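About Us

Skakari began with a sink full of dishes and an argument over whether a machine could be trusted to put them away. We were a small group then, sharing one long room and one good table, and each of us had come from a job where robots did the same motion all day behind a fence. They were very good at it. Then we would go home, empty the dishwasher, sort the laundry, and wonder why none of that cleverness had ever followed us through the front door.

So we started asking the question that still takes up most of our week: can machines do the chores yet? Our short answer is "some of them, slowly, on a good day." The long answer is the reason we have a company, and we're happy to give it to anyone who stops by (bring a snack, it runs on a bit).

We work on the small jobs that people do without thinking. Folding a dish towel, wiping down a counter, putting parts back in the right bin at the end of a shift, sorting forks and spoons into baskets. A person can do that last one while talking on the phone. For a machine it means finding a thin handle on a shiny surface, closing on it at the right height, and letting go over the right basket – all without knocking the basket across the table. 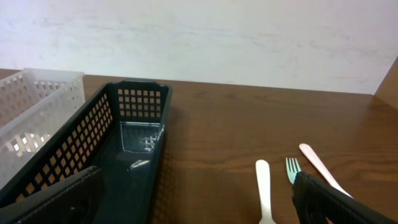 We keep a list of chores, and at the moment there are 141 of them. It hangs by the door, and people who visit like to add to it, so it grows faster than we can work through it. Every chore gets tried many times over before we'll say a word about it to a customer. For tableware sorting our rule is 400 tries with things moved to new spots in between, and then we change the baskets and start over. It's slow, and we like it that way. A robot that manages a job once makes a lovely video, but it isn't much help to the person standing in the kitchen on a Tuesday night.
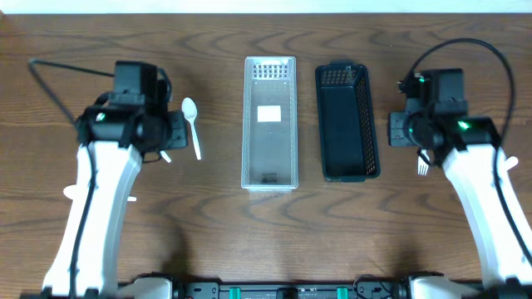
Sorting practice with two arms: a fork in the right gripper, a spoon still on the table, and both baskets waiting to be filled.

Our work goes by two names. Gatach is the household side, where we practice with ordinary tableware, towels, and storage bins. Plullden is the shop-floor side, which grew out of requests from small manufacturers who had no use for a big fenced-in robot but would dearly love some help with tidying, sorting, and packing kits. The two teams borrow from each other constantly. A bin of brackets and a basket of spoons have more in common than you'd think!

We moved into our present space in January. It's about 800 square feet, with plenty of daylight and a kitchen we try to keep separate from the test tables – with mixed success, if you've ever gone looking for a clean fork here at lunchtime.

If you run a shop, look after a busy household, or just have a chore you'd be glad never to do again, we'd love to hear about it. We'll tell you plainly whether we think a machine can handle it today, and if it can't, we may well ask to put it on the list by the door.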